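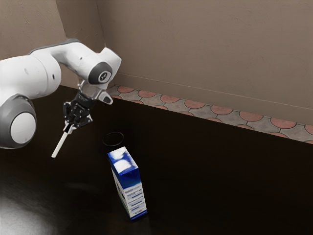 The furniture repair co-op on Pellora Street will reopen in October, eight months after a burst pipe put most of its ground floor under water. Members voted Tuesday-style, by show of hands, to sign a new lease at the old address. Long meeting, late finish. Tables first, chairs later, upholstery maybe next year. Glossy dark brown tabletops like the one shown are what most people ask for, according to shop manager Theophilus Ackah, and they are also the jobs that show every mistake. The co-op had 59 pieces in the building when the pipe went. All but 14 were saved.

Ackah said the owners of the lost pieces have been paid or offered a replacement. Two are still deciding.

"One lady wants the same table back and I can't give her that," he said. "I've found her one close. She's coming to look."

The leak started overnight in a supply line above the finishing room. A baker opening up next door at 4:30 a.m. heard water running and called the landlord, Fiadzo Properties, which had the main shut off before 6. By then the floor in the back was gone, along with the spray booth and most of the sandpaper stock. The front room came off better. Some swelling along the baseboards, a ruined rug.

Fiadzo replaced the plumbing and the subfloor. The co-op covered its own equipment, partly from insurance and partly from a sale of donated dressers held in the parking lot behind the Droltata bus garage. The sale drew 257 people over one afternoon, more than the co-op had parking for. Several got tickets. The city later voided them.

Rent is going up. Kofi Ankrah of Fiadzo said the new figure is in line with what other tenants on the block pay, and that the firm held the old rate during the months the shop was closed. He would not give the number. Neither would Ackah, who called it "more than I like, less than I was scared of."

The shop has been on Pellora Street since it moved out of a church basement. It charges by the hour for repairs and also rents bench space to people who want to do the work themselfs, with someone on hand to stop them from wrecking a good veneer. Bench rental was the part neighbors missed most, to judge by the letters taped inside the front window. One asks for the return of a set of clamps. No name on it.

Mhairi Crichton had a dresser half stripped when the building closed. It sat in her hallway all summer with the drawers stacked on the stairs.

"I've walked sideways past that thing since February," she said. "First day they open, I'm there with it."

Not everyone on the street is thrilled. Fuseini Acheampong, who lives over the hardware store across the way, said he has complained before about the smell of lacquer on warm evenings and about trucks double-parked at the loading door. He spoke at the meeting and got some of what he asked for – no spraying after 5 p.m., deliveries from the alley only.

"They listened," he said. "We'll see how it goes in July, when the windows are open."

A new exhaust fan is part of the rebuild. It still needs a sign-off from the city, which is the main thing that could push the date. An inspector's visit is booked for the end of the month. Ackah said the electrical work passed already.

Prices for members stay where they were. Nonmembers will pay a little more for refinishing, and a flat $255 deposit will now be asked for on any dining table left in the shop longer then a month. Too many tables were dropped off and forgotten, Ackah said. One had been there two years.

Evening classes return the week after opening. Mohammed-Awal Mensah is teaching the beginner session, which covers stripping, sanding, stain and a first clear coat. Bring an old shirt and something small. A stool is fine, a wardrobe is not. Sign-up is at the front counter or by phone, no website yet.

Drop-offs start at 9 a.m. on opening day. Anyone still holding a yellow claim ticket from before the flood should bring it along.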